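Hotham Community Orchard and Allotment Group
Minutes of the February meeting

Present: Marek Kolář (chair), Marek Oravec (minutes), P. Okafor, J. Prander, L. Werkness, and a very good turnout of members, including several new faces. Welcome to all of you!

Apologies: the Hendry family, and D. Moss, who has the flu.

The meeting opened at 7:10 p.m. As there are two Mareks, these minutes use MK for the chair and MO for the minute taker.

1. Minutes of the last meeting

Approved with one change. Under item 4, "pear slug" should have read "pear sludge," meaning what was left in the bottom of the press. L. Werkness was thanked for spotting it.

2. Matters arising

The gate latch on the lower path has been replaced and now closes without a kick. The water company has still not replied about the second standpipe. MO will write again.

The row of currants along the north fence was cut back in January. J. Prander thought it had been cut too hard. MK thought it would come back beautifully. Left until May.

3. Grafting day

This took up most of the evening, and rightly so. Last year we grafted 105 trees and the results are in: 8 failed and the rest took. MK said he had been doing this for a long time and had never seen a take like it. There was applause, and MO would like it on record that a fair bit of it came from the people whose first grafts these were.

The new order of rootstocks is for 150. Most are MM106, with a bundle of M26 for people with small plots. They will be heeled in by the shed as soon as they arrive. Please don't help yourselves before the day, even if you know exactly which one is yours.

Scion wood has been coming in from all over. We have the old russet from behind the school, two kinds of cooking apple that no one has been able to name, and a bag of cuttings from the big tree on Prander's side of the lane that everyone has wanted a piece of for years. It is a wonderful tree. The apples keep until April and taste better in March than they do in October. All wood should be wrapped in damp newspaper, bagged, labeled, and brought to P. Okafor, who has cleared the bottom of a fridge.

Labels came up again. Pencil on aluminum lasts. Marker pen on plastic does not, and three trees in the nursery row are now just "green, maybe." Please use the aluminum tags.

There was a long and very enjoyable discussion of cuts. MK likes the whip and tongue and teaches it to everyone. L. Werkness prefers a plain cleft for anything thicker than a thumb, and says beginners get less frightened by it. It was agreed to run both, with people free to move between the two and try their hand. Practice prunings will be handed out first, so that the good wood isn't used up on anyone's first five attempts.

Knives: single bevel, sharp, and closed when you are talking. The group has a few to lend. Bring your own tape if you have a favorite, as feelings run high on this subject.
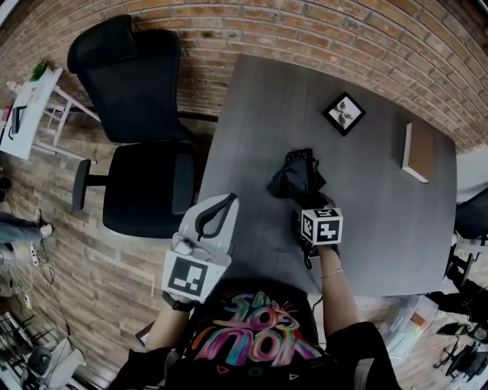

Rubber strips were far better than tape for anyone with cold fingers, said Oravec, and he asked for a box of them to be added to the order. Several members agreed. P. Okafor wondered if the strips would rot through before the union had set, and MK said his had always held until midsummer at least, by which time the graft could look after itself. Agreed to buy one box and try them on the M26 bundle.

Sealing wax will be kept warm in the old slow cooker again. Would whoever has the lid please bring it back.

Start time for grafting day is 10 a.m. Soup at noon. L. Werkness is making the leek one.

4. The nursery row

The nursery row is full, and we need a home for last year's trees before this year's can go in. Members who grafted a tree last year have first call on it. Anything not spoken for by the end of the month will be offered to the primary school and then to the lane.

J. Prander asked if the group could plant a few along the verge by the bus stop. Everybody liked this idea very much. MK will find out who owns the verge. If it is the town, there is a form. If it is the farm, there is a conversation and probably a cake.

5. Pruning

The winter pruning is nearly done, with only the two big Bramleys left. They need the long ladder and a still day. P. Okafor reminded members that the plums are not to be touched until summer, however untidy they look.

The canker on the third tree in the west row has been cut out, back to clean wood. We will keep an eye on it. The prunings were burned.

6. Money

The balance stands at $973. Rootstocks are already paid for out of last fall's juice sales, which did better than anyone had dared hope. A second bow saw was approved. The question of a new press was put off until we have had a look at the mended one with real apples in it.

7. Bees

A short item, but a happy one. The hive by the hazels was flying on the mild afternoon last week and felt heavy when hefted. J. Prander has put fondant on as a precaution. Snowdrops and the early crocus are out under the hedge, and both were busy.

8. Any other business

The compost bays are being used for bindweed again. Bindweed goes in the black sacks, please.

MO has started a list of every variety in the orchard, with the place each one came from and the name of whoever brought it. He read out the first page and it was lovely to hear. If you know the story behind a tree, tell him, even if you only know half of it. He is especially keen on anything to do with the two perry pears by the ditch.

A member asked about quinces. MK said yes to quinces.

The meeting closed at 8:50 p.m., and went on in the kitchen for some time.

Actions
MO: write to water company; order one box of rubber strips; carry on with variety list
MK: verge ownership; sharpen loan knives
P. Okafor: scion wood storage; aluminum tags
L. Werkness: soup; bow saw
J. Prander: ladder for the Bramleys; check fondant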